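塑料袋装的水果买回家，到底要不要马上拿出来？

厨房收纳 / 水果蔬菜 / 已有 3 个回答 / 浏览 1,503

小满不吃香菜
发表于 1月，晚上

大家好！我刚搬进新家，厨房不大，冰箱也是小的，但是终于有自己的操作台了，开心得每天都想去买水果（真的，下班路过水果店腿就自己拐进去了）。

问题来了：店里给的都是那种半透明的白色薄塑料袋，一袋一袋拎回来，我习惯往台面上一放就不管了，第二天想起来再吃。上礼拜一袋橘子最底下那两个长了绿毛，旁边的也跟着软了，心疼！

想请教几件事：
水果连袋子放着行不行？袋口扎紧好还是敞开好？
要不要一回家就全部洗掉？我妈说洗了放着方便，我室友说洗了坏得快，两个人都特别坚定。
还有，苹果、香蕉、橘子能不能混在一起？我现在是全堆一个盆里。
另外袋子舍不得扔，已经攒了一抽屉，有没有什么好的叠法或者用法？

家里两个人吃，每次大概买三四种。先谢谢各位！！

378 人觉得这个问题有帮助

Sabina Zelenák
回答者 / 累计获赞 2,007

哎这个问题我太喜欢了，我在水果摊帮过两年忙，后来自己家里也折腾过各种放法，一口气都写给你！

先说袋子。回家第一件事，把袋口打开。扎紧的袋子里水汽出不去，碰到冷一点的台面或者冰箱壁就结水珠，水珠积在袋底，最下面那几个一直泡着，长毛就是从那里开始的。你那袋橘子十有八九是这么回事。如果当时手上忙，没空整理，那也至少把口敞开，让袋子侧躺着，别竖着堆，竖着的话上面的全压在下面的身上。

等有空了就全部倒出来看一遍。我一般在台面上铺一条旧毛巾，轻轻倒，滚不远，也不容易磕伤。软的、有伤口的、蒂掉了的挑出来当天吃，剩下的再分开放。这一步三分钟都不用，效果比买什么保鲜盒都明显。我以前买过一套 Himell 的带盖盒子，盒子是好盒子，可是坏的没挑出来就往里装，照样一起坏给你看。

洗不洗的问题，你妈和你室友都对一半，哈哈。苹果、橙子这种皮厚的，洗了以后彻底擦干再放，没什么大问题，就是费事。草莓、蓝莓、葡萄千万别提前洗，吃多少洗多少。葡萄我是拿剪刀连着一小截梗剪下来放，别用手揪，揪出来的那个小洞很快就会出水。

混放这件事要稍微注意。苹果和熟香蕉会放出乙烯，旁边的水果跟着熟得快。想催熟猕猴桃或者牛油果，就故意跟苹果关在一个袋子里，很灵的！不想催熟就隔远一点。香蕉单独挂起来最好，没有挂钩就弓背朝上扣着放，别进冰箱，皮会发黑。橘子放通风的篮子里，最多叠两层，厨房别太热的话能放挺久，我家最近一次放到第九天还很精神。

桃子、芒果没软之前放外面，软了再进冰箱。西瓜切开以后包好放冷藏，尽快吃完，别跟我一样总觉得“还能再放一天”。

小冰箱的话，我建议果蔬抽屉底下垫一张厨房纸，湿了就换。水果放左边，叶子菜放右边，中间随便拿个纸盒隔一下。绿叶菜很怕乙烯，跟苹果挤在一起没几天就黄了。

至于你那一抽屉袋子，留一些就够了。干净干燥的摊平，竖着对折两次成一长条，从底部往上卷，或者折成小三角，塞进一个空纸巾盒里，一抽一个，特别爽！破的、沾过汁水的就别留了，味道会串。

祝你每天下班都拐进水果店！

阿布的厨房
回答

楼上写得真全，我补几句台面上的事。

我也是小厨房，最大的体会是给“刚买回来的东西”留一块固定的空地。我家留的是台面最里面靠墙那一块，什么都不摆，水果袋子进门就放那儿，不跟砧板抢地方，也不会被胳膊扫到地上（摔过一次芒果，别问）。晚上收拾厨房的时候看到那儿还有袋子，就知道还没整理，顺手就做了。浅色台面很合适，汁水漏出来一眼就看得见，马上擦掉，不招小飞虫。

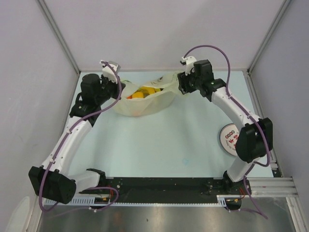
靠里放的一袋水果，袋口半开，袋子侧躺着

袋口松开以后我一般不放过夜，Sabina 说的挑一遍真的很重要，我现在也照做。

果篮我用过两个。Drornness 的那个铁丝篮透气很好，就是铁丝细，软一点的桃子放久了会压出印子，垫块布就解决了。后来换了个浅的大竹盘，水果全摊成一层，看着还特别馋人，吃得也快，根本来不及坏！

另外说个季节的问题。现在1月，我家客厅暖气开得足，苹果放客厅比放厨房坏得快多了，后来全挪到北边阳台，能多放不少日子。楼主可以摸摸看家里哪个角落最凉快。

大橙子001
回答

我都不拿出来，直接连袋塞冰箱，好像也没怎么坏过。可能是我吃得快吧，几乎 30 个砂糖橘一个晚上就没了。

袋子可以套小垃圾桶，正好。

小满不吃香菜
追问

天哪谢谢大家！刚才已经把一盆水果全倒出来分了一遍，果然苹果底下又抓到一个软橘子！香蕉也扣过来了。

袋子我按三角形的折法折了半抽屉，停不下来，好解压。

再问一个小的：柠檬切了一半剩下的，你们都怎么放？

Sabina Zelenák
回复 小满不吃香菜

切面朝下扣在小碟子里放冷藏，两三天内用完。或者干脆全切成片，平铺着冻硬了再装袋，泡水的时候丢一片，超级方便！冻的时候片和片之间别挨着，不然会粘成一大块。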